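How a robot arm learns to pick things up

Hi, I'm Ayana! My job is to collect examples for a robot called Matei. Matei is just an arm — no legs, no face — and when we started it had no idea how to hold anything.

You learned to pick up a cup by trying it over and over when you were tiny. Matei learns from examples too. Each one is a little recording of the arm doing one job from start to finish, together with what its cameras saw and how every joint moved.

Doing all that with a real arm would take ages (and I'd be forever sweeping up broken bowls), so we do a lot of it in a pretend room inside a computer. It's a bit like a video game. I steer the arm, the computer remembers everything, and then I press reset and go again.

The rooms get filled with all sorts of odd stuff. If Matei only ever practised with one red block on a bare table, it would be great at red blocks and hopeless at everything else. So one job might be a desk telephone, which is boxy and awkward and likes to tilt when you lift it.

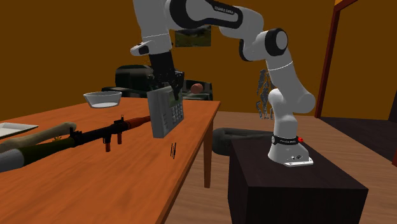 Why we need so many

Guess how many examples we wanted for picking things up? 2,000! I did 226 of them in September, and my thumbs were very tired.

We change something each time. The table gets a new colour, the bowl moves over a bit, or the light comes from another side. Matei has to work out which bits matter for the job and which bits don't.

I keep some of the messy tries as well, with a label saying they went wrong. A computer program then looks through the whole pile, hunting for patterns, and slowly gets better at guessing what the arm should do next.

What the robot sees

Some of our views look across the whole room. Others are up close, with the gripper's black fingers poking in at the bottom and whatever is nearby filling the rest, like a baseball bat in front of a wooden wall. Close views are handy for the last little bit before a grab, when a tiny wobble matters a lot.

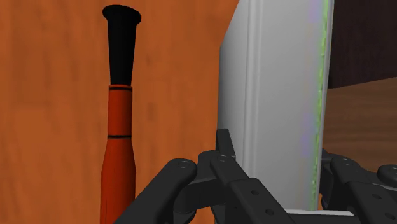
Mahlet asked whether Matei gets bored doing the same thing so many times. It doesn't, because it can't feel bored, but I certainly do, so I put music on and take a break after every 14 tries.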